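5장. 작업 빈 설치 및 작업 영역 등록

본 장은 Gostov Modance 탁상형 조립 셀에 작업 빈을 장착하고 고정 카메라의 관측 영역을 등록하는 절차를 다룹니다. 로봇 암의 설치와 비상 정지 회로 배선은 3장과 4장에서 완료된 것으로 간주합니다. 제어 소프트웨어는 Thampi이며, 메뉴 이름은 한국어 인터페이스를 기준으로 표기하였습니다.

5.1 작업 전 확인 사항

다음 항목이 준비되어 있어야 합니다.
작업 빈 본체 1개
빈 고정 클램프 4개 및 M5 볼트 4개
카메라 지지대와 고정 카메라(Zelemura 모듈)
교정판 1장
4 mm 육각 렌치, 수평계, 줄자
보풀이 없는 천

경고: 빈을 장착하거나 분리할 때는 반드시 제어기의 서보 전원을 차단하고 잠금 키를 분리하십시오. 소프트웨어의 일시 정지 상태에서는 서보에 전원이 공급됩니다. 일시 정지만으로 작업 영역에 손을 넣지 마십시오.

주의: 빈 벽의 상단 모서리는 날카로울 수 있습니다. 운반 시 보호 장갑을 착용하고 벽이 아닌 바닥판을 받쳐 드십시오.

5.2 작업 빈 장착

1. 제어기 전면의 서보 스위치를 OFF로 돌리고 표시등이 꺼졌는지 확인합니다.
2. 베이스 플레이트의 장착면을 마른 천으로 닦습니다. 볼트 구멍 주변에 금속 가루가 남아 있으면 빈이 기울어집니다.
3. 빈의 평탄한 앞턱이 조작자 쪽을 향하도록 방향을 맞춥니다.
4. 빈 바닥면의 위치 결정 홈을 플레이트의 핀에 끼웁니다. 올바르게 끼워지면 빈이 좌우로 움직이지 않습니다.
5. 클램프 4개를 모서리에 걸고 볼트를 손으로 가볍게 조입니다.
6. 수평계를 빈 바닥 중앙에 놓고 전후 방향과 좌우 방향을 각각 확인합니다.
7. 볼트를 대각선 순서로 조입니다. 한 볼트를 끝까지 조인 뒤 다음 볼트로 넘어가지 마십시오.
8. 수평을 다시 확인합니다. 기포가 기준선을 벗어나면 모든 볼트를 풀고 단계 5부터 반복합니다.

참고: 바닥면에는 무광 처리가 되어 있습니다. 사용 중 생기는 얕은 긁힘은 동작에 영향을 주지 않으나, 흰색 자국이 한곳에 모여 있으면 밝은색 부품으로 오검출될 수 있습니다. 이 경우 5.4절의 배경 등록을 다시 실행하십시오. 연마제나 유기 용제로 자국을 지우려 하면 표면에 광택이 생기므로 사용하지 마십시오.

5.3 고정 카메라 설치

1. 카메라 지지대를 베이스 플레이트의 레일에 끼우고 하단 레버를 잠급니다.
2. 빈 바닥에서 렌즈 하단까지의 높이를 725 mm로 맞춥니다. 측정에는 줄자를 사용하며, 지지대 눈금은 대략적인 위치를 잡는 데만 참고합니다.
3. 카메라 케이블을 지지대 뒤쪽 홈에 넣고 클립으로 고정합니다. 케이블은 로봇 암의 동작 반경 밖에 있어야 합니다.
4. 케이블을 제어기의 CAM 1 단자에 연결합니다.
5. Thampi를 실행하고 [장치] > [카메라] > [실시간 보기]를 엽니다.
6. 빈의 좌우 벽과 뒷벽이 모두 화면에 들어오도록 카메라의 각도를 조정합니다. 앞턱은 화면 하단에 보여도 무방합니다.
7. 각도 고정 나사를 조이고, 조이는 동안 화면이 틀어지지 않았는지 확인합니다.
8. [노출]을 [수동]으로 전환한 다음 빈 바닥의 밝기 막대가 녹색 구간에 들어오도록 조정합니다.

주의: 노출을 자동으로 두면 그리퍼가 화면에 들어올 때마다 밝기가 변합니다. 교정 후에는 노출 값을 변경하지 마십시오.

참고: 조명이 한쪽으로 치우치면 바닥 일부에 색이 도는 반사가 나타납니다. 반사 영역에서도 부품 윤곽이 끊기지 않으면 그대로 사용할 수 있습니다. 윤곽이 끊기면 조명의 각도를 낮추거나 확산판을 추가합니다.

5.4 교정 및 배경 등록

1. 빈 안의 물체를 모두 꺼냅니다.
2. 교정판을 바닥 중앙에 인쇄면이 위로 가도록 놓습니다.
3. 작업 영역에서 벗어난 뒤 서보 전원을 켭니다.
4. [교정] > [카메라-로봇]을 선택하고 [시작]을 누릅니다.
5. 화면의 안내에 따라 교정판의 위치를 바꿉니다. 교정판을 옮길 때마다 5.1절의 경고에 따라 서보 전원을 차단합니다.
6. 교정이 끝나면 교정판을 꺼내고 [배경 등록]을 누릅니다. 등록 중에는 빈에 그림자가 지지 않게 합니다.
7. 교정 파일을 저장합니다. 파일 이름에는 영문자, 숫자, 밑줄만 사용할 수 있습니다.

오류 코드 382가 표시되면 교정판의 표식이 충분히 검출되지 않은 것입니다. 렌즈의 오염을 확인하고 5.3절의 단계 8을 다시 수행하십시오. 동일한 오류가 계속되면 교정판의 휨 여부를 점검합니다.

5.5 시험 부품 배치 및 인식 확인

본 절차는 색과 높이가 다른 부품을 시스템이 개별 물체로 구분하는지 확인하기 위한 것입니다. 시험에는 채색 목재 블록과 금속 브래킷을 사용합니다.

1. 서보 전원을 차단합니다.
2. 적색 베이스 블록을 십자형 홈이 위로 가도록 뒷벽 가까이에 놓습니다.
3. 베이스 위에 청색 기둥 2개를 좁은 간격을 두고 나란히 세우고, 그 뒤에 보라색 기둥 2개를 같은 줄에 맞춥니다.
4. 녹색 아치 블록을 베이스 앞쪽 바닥에 세웁니다. 위치는 베이스 중심보다 약간 오른쪽입니다.
5. 검은색 브래킷을 아치의 왼쪽에 눕혀 놓습니다. 나사 머리가 있는 면이 조작자 쪽을 향하게 합니다.
6. 나머지 바닥은 그리퍼의 접근 공간으로 비워 둡니다.

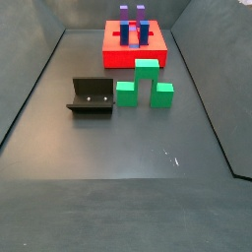 그림 5-1. 시험 부품 배치(고정 카메라 시점)

7. 작업 영역에서 벗어나 [인식] > [단일 촬영]을 누릅니다.
8. 물체 목록에서 각 부품의 색과 윤곽을 확인합니다. 앞의 부품에 가려진 부분은 점선으로 표시되며, 이는 정상입니다.
9. 아치와 브래킷이 하나의 물체로 묶이면 [분리 감도]를 한 단계 올리고 다시 촬영합니다.
10. 나사 머리가 별도의 물체로 검출되면 [최소 면적] 값을 40으로 설정합니다.
11. 결과가 올바르면 [기준 배치로 저장]을 누릅니다.

주의: 브래킷이 아치에 근접한 상태에서는 측면 파지를 실행하지 마십시오. 그리퍼의 손가락이 들어갈 공간이 부족하면 인접한 블록을 밀게 됩니다. 이때는 파지 방식을 [상단]으로 지정합니다.

참고: 베이스 위의 기둥은 고정되지 않습니다. 시험 동작의 속도는 기본값인 [저속]으로 두고, 기둥을 집을 때는 수직 상승 후 수평 이동 순서를 유지하십시오.

5.6 점검 주기

배경 등록은 조명 위치를 바꾸었을 때마다 다시 실행합니다. 카메라-로봇 교정은 지지대나 클램프를 풀었을 때, 또는 누적 파지 횟수가 3,126회에 도달하여 점검 알림이 표시되었을 때 실행합니다. 알림은 [유지보수] > [카운터 초기화]로 해제하며, 교정을 완료하기 전에는 초기화하지 마십시오.

문서 담당: Anas Dabbas
개정일: 2024년 5월 1일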